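Keeping the Work Table Clear (Or Clear Enough!)

Posted 24 March 2018 in Home & Workshop
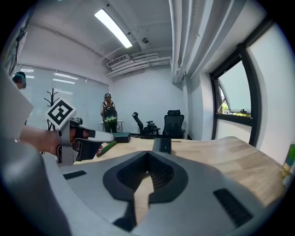 The light wood table, with the little teal box and something green to pick up.

If your house is anything like mine, the big table is where everything lands. Mail, chargers, drink bottles, the marker you swore you put back in the cup... I've got one good-sized wooden table in the back room at Berkden and it has to do for crafts, repairs, bills and the odd sandwich, so I've gotten pretty stubborn about how I clear it. These are the things that have stuck.

Start with whatever rolls. Markers, pencils, dowels, glue sticks, all of it. They're the first things to hit the floor when you start shoving stuff around, and I've crawled under that table more times than I'd like to admit. I pick up the rollers, put them in a cup, and then I look at everything else.

Keep one small flat box on the table all the time. Flat is the important part! A deep box turns into a junk drawer in a week (ask me about the old Jundura tin, which had three dead batteries and a baby tooth in it). With a shallow one you see everything the second you open it. Mine gets emptied when the lid won't sit flat anymore.

Bottles go to the far end, lids on. I don't care if it's water or soda or glue. I lost a whole stack of sewing patterns to a tipped bottle once and I'm still mad at myself.

Set a timer for 3 minutes before you quit for the day. It feels silly, but you can clear a surprising amount of table in that time, and you're allowed to stop when it goes off, even if there's still a pile. I used to do big weekend cleanups and I hated every one of them.

For the wood itself, I wipe with a barely damp cloth and dry it right after, going with the grain. Marker on a pale tabletop is the worst, so test any cleaner on the underside first. A dab of rubbing alcohol on a cotton swab has worked for me, but it can dull some finishes, so go easy. When I oil bare wood I use whatever the Tierney hardware store has on the shelf and then leave it alone overnight.

My table is 60 inches long and I bought a cover that said 60 as well, and of course it stopped right at the corners and slid off one side all winter. Get 63 if you can find it, or just measure and cut your own out of oilcloth like I finally did.

Next up I'm tackling the shelf over the table, which is mostly jars. If you've got a good way to get old label glue off glass, leave it in the comments, please!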